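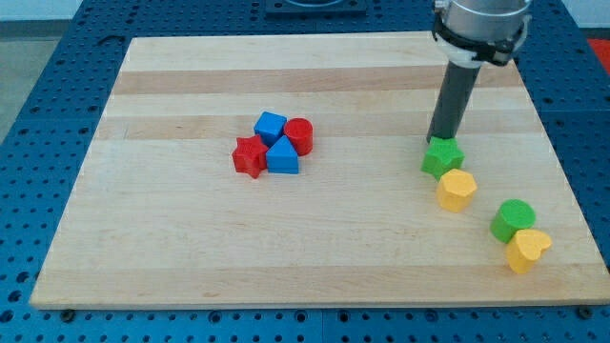 From: Anahera Treloar
To: Tamihana allotments list
Date: 30 September 2026
Subject: Re: Blackcurrants, and is it too late to move them?

Kane Henare wrote:
> Hello all, I've taken on plot 11 and there are two old blackcurrants
> right where I want the shed. They look half dead to me but my
> neighbour swears they fruited well. Can I dig them up now or should
> I wait? And do I cut them back first or after? Also, does anyone
> have a spare key for the Vonau Lane gate?
>
> Kane

Hi Kane, and welcome!

Don't dig them up yet. They've still got leaves on and they'll sulk terribly. Wait until they've dropped the lot, and any time up to the end of February is fine so long as the ground isn't frozen or sopping. I moved mine one February in horrible sleet and they never looked back (I had a cold for a fortnight, mind you).

Get the new hole ready first, wider than you think, with plenty of muck in the bottom. Take as much root as you can lift — I needed my brother and two forks for the bigger one — and put them in a couple of inches deeper than they were before. Then cut every stem down to a stubby bit with two buds on it. It feels like murder! You'll get no fruit next summer but masses of new growth, and that's what you want on old bushes.

If the buds are fat and round instead of pointy, that's big bud mite, and I'd burn them and start again. I can let you have some cuttings off mine. They root if you so much as look at them, and I've got nearly 9 spare in pots behind the water butt.

As for the key, ask at the hut on a work morning. They cost £2 now, and the new ones stick, so give it a wiggle and lift the gate a bit as you turn.

Does anyone still want the netting I offered? It's going to the tip otherwise.

Anahera
Plot 9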